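How I Got the Musty Smell Out of My Kitchen Drawers

So my silverware drawer smelled like an old basement for most of the summer, and I kept blaming the sink. Wrong! It was the drawer itself, plus whatever had been living under the plastic tray.

What you need: white vinegar, dish soap, baking soda, two rags and a free afternoon. I spent 5 dollars at the Fostden market and had vinegar left over.

Start by pulling everything out. All of it, even the takeout packets. Wash the spoons and chopsticks and find them somewhere to stay that isn't the drawer — you'll want them out of there overnight.

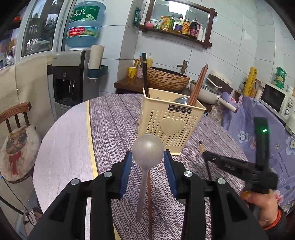
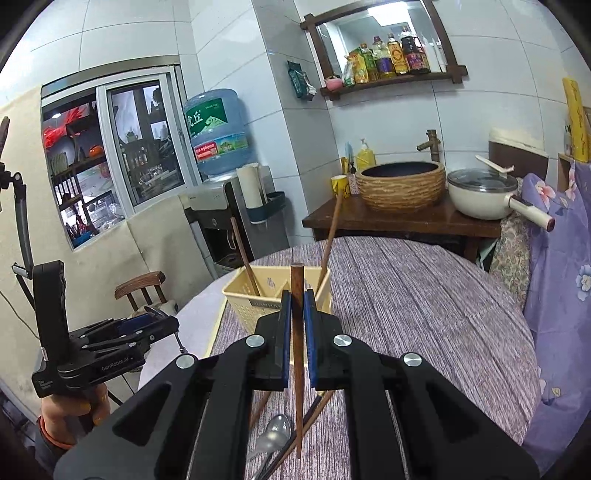 Now take the drawer off its runners if it will come (mine needed a good wiggle and some bad words). Vacuum the corners, then wipe the inside with warm water and a drop of soap. Go over it again with half vinegar, half water. Don't soak it, bare wood hates that.

Stand the drawer on its end by an open window until it feels completely dry. I gave mine the whole night. My neighbor Imani Mohamedi swears by a hair dryer, but I'd be scared of warping the bottom.

If you still smell something in the morning, sprinkle baking soda all over, leave it a few hours and vacuum again. Then put down fresh liner, cut a hair smaller than the drawer so it doesn't curl up at the sides.

I'm doing the pan drawer in October.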